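Slide 9. The kitchen drawer (take your time here, let them laugh)

Ask who has one at home. Every hand at the Felside evening went up, mine too, and I'd love the same on Friday! Mention that I've given this talk to more than 600 people and still can't close my own drawer.
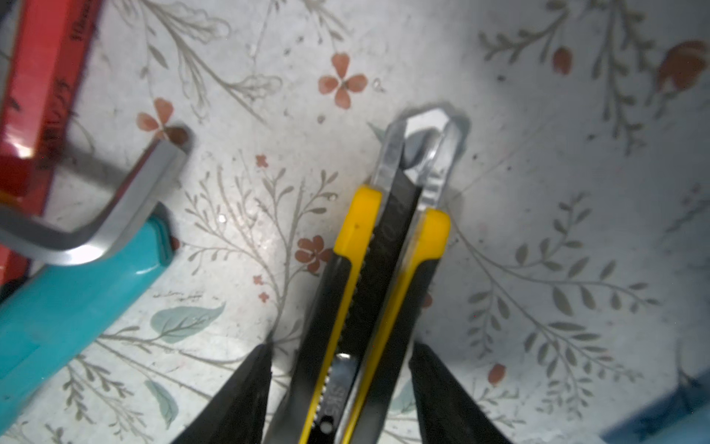

Slide 9: yellow-and-black utility knife, hex key beside it

Point out the SK5 on the metal clip, then talk about knives: blade in before it goes back, always, and a spot of its own if you can spare one. Hex keys go together in a jar (mine is an old jam jar, bless it). Pause for questions, 2 minutes, then on to the Gurkham shed.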